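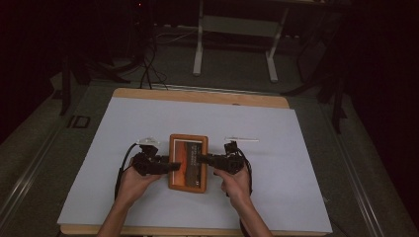
Section 9. Running the Open Day Demonstration

Read this section before visitors arrive. Reading it while they watch has been tried, and it lowers the tone.

The Jodinach demonstration needs one operator, two hand-held grippers and one small picture frame. Allow 30 minutes for set-up.

9.1 Preparing the table

1. Lay the large pale sheet over the tabletop and smooth it down.
2. Place the picture frame near the middle, in portrait, with a long side facing each gripper.
3. Lead each gripper cable down past the wrist on its own side. Crossed cables will uncross themselves at the worst moment, usually taking the frame along.
4. Check that the operator can reach the frame with both grippers without leaning.

Note: Use the orange-brown frames from Trimia. The thick border gives the jaws something to hold. The slim silver ones photograph beautifully and slide out like soap.

9.2 Showing the grip

1. Take a gripper in each hand, fingers wrapped around the grip.
2. Bring the jaws in from the left and right until both touch the border.
3. Pause. Visitors at the back are still finding their glasses.
4. Close both jaws together, gently.
5. Lift the frame a little, hold it level, and set it down where it was.
6. Open the jaws and move both grippers clear before you start talking. People who talk with their hands should take special care here.

CAUTION: Do not squeeze harder to look impressive. The border will forgive you once.
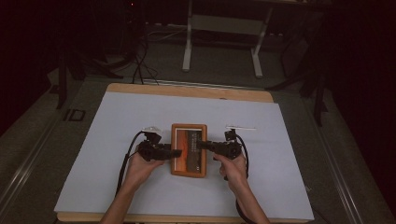

If one jaw arrives before the other, the frame will turn. Stop, back off both grippers and square it up again. Shu-fen Fu recommends saying "and now we adjust the position" in a calm voice, and no visitor has questioned it yet.

9.3 Letting visitors try

1. One visitor at a time. Bags and coffee stay behind the rope.
2. Hand over the left gripper first, then the right.
3. Stand beside the visitor, clear of the cables.
4. Limit each turn to 2 lifts. Children will ask for 157.

Note: Engineers from other firms will want to discuss the jaws at length. Send them to Majdi Kanaan, who enjoys it.

9.4 Closing down

Put both grippers down before unplugging anything. Coil the cables loosely and return the frame to the Akande case — face up, please. Faults go in the log by Tuesday, including the ones you fixed by tapping.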